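Fiction > Short > Field Evaluations

Acceptance Notes on the Usura Kit

27/03/2018

The Usura kit was offered for review on a loan of 40 days. It came with two hand-held grippers, two chargers, a license card and a manual translated, I believe, twice. The vendor was Lurnska. The reviewer was me. My fee was fixed, my report was limited to findings, and my room was provided.

The room had bunk beds. Lurnska had leased part of a student residence on the grounds that a product sold for ordinary rooms should be evaluated in one. I had the lower bunk nearest the door. The other operator worked days with me at the table and slept elsewhere.

The principle of the kit is simple. An operator squeezes the handle and the fingers close. The motion is recorded and sent to Ko, a service that Lurnska sells by subscription. Ko returns a file. The file is loaded into an arm, and the arm does what the operator did. The brochure promised that any task could be taught in 184 demonstrations. It did not say how the number had been reached. I wrote to ask, and received the brochure again.

I began with the mechanical checks. The linkage had no play I could measure with the gauges on hand. The finger pads were soft and held well on plastic film, less well on glass. The trigger return was slow on the second unit. I reported it, and was told that the return was within tolerance, and then, in a separate message, that there was no tolerance.

The tasks were set by a printed schedule. Lift the item. Move the item to the container. Release the item. The schedule described the items by weight class only, so we used what was in the room. By the end of the first week I knew the weight class of everything I owned.

Ko scored each demonstration between zero and one. The scoring criteria were not published. A smooth lift might score low and a clumsy one high. I kept a log in which I wrote the score, the item, the hand, the time of day and the state of the battery. I found no relation between the score and any of these, and I said so in my interim report, section four.

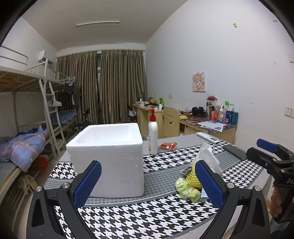 The interim report was returned with one comment. The comment was attached to section four and read: "Operator attention?"

I replied that attention was not a recorded variable. The kit had no sensor for it. Lurnska answered that Ko derived it. I asked from what. They sent a plot, without units, covering my first nine days. The line was high in the mornings and sagged after lunch. On the sixth day it dropped nearly to the axis and stayed there for an hour and ten minutes.

I checked the log. On the sixth day, in that hour, I had carried out the schedule without error. I had also received a telephone call in the break just before it, concerning my father's house, which had been sold. I had not entered the call in the log. There was no column.

I added a column.

After that the work went faster. The scores could be predicted to the first decimal place if I was candid in the new column, and I became candid. "Thinking about lunch." "Thinking about the stairs in the old house, the third one, which was loose." "Nothing." The entries marked "Nothing" scored highest. The other operator was shown the method and declined to use it. The declined scores are in appendix B.

The file came back from Ko after the last demonstration. It was loaded into the test arm at the Clidov site, a two-hour train ride away, and I was invited to observe. The site was a warehouse bay with a painted line on the floor that visitors stood behind. The arm was bolted to a bench. Somebody had laid out items by weight class, correctly this time, in gray blocks.

The arm lifted a block, moved it to the container and released it. It did this without fault for most of an hour. The cycle time was acceptable and the placement error was small. I recorded both.

Then it lifted a block and held it. The controller showed no alarm. The joint currents were normal for a static load. The technician looked at the screen and at me and asked whether I had ever paused during a demonstration. I said that I had not, and that the log would bear this out. The arm held the block level, a little above the bench, for the length of time it takes to cross a landing and step over a stair. Then it put the block in the container and went on.

It happened again later in the run, at no fixed interval. The technician proposed filtering it out. Lurnska proposed listing it as a feature, pending a name. I was asked for a recommendation, and I give it as follows.

The grippers are sound. The trigger return on the second unit should be corrected. The manual should be rewritten. The claim of 184 demonstrations is supported by my results, although the brochure should state of what. The subscription terms should tell the buyer what is derived and let the buyer see the plot before the file is made.

On the pause I make no recommendation. I measured it on eleven occasions and the durations agree closely. The raw values are in appendix C, with the column.

The kit was packed and returned on the final day of the loan — both grippers, both chargers, the card. Lurnska confirmed receipt. A week later they wrote to ask whether I would accept a second contract, at the same rate, in a different room. They had noted that my entries for "Nothing" were of unusually high quality. I have not yet answered. The form has a box for the reason, and I have been looking at it since lunch.

More in Short
The Calibration Clerk
A Warranty for the Lower Floors
Minutes of the Pump House
February Tolerances
Return to Sender, Weight Class Three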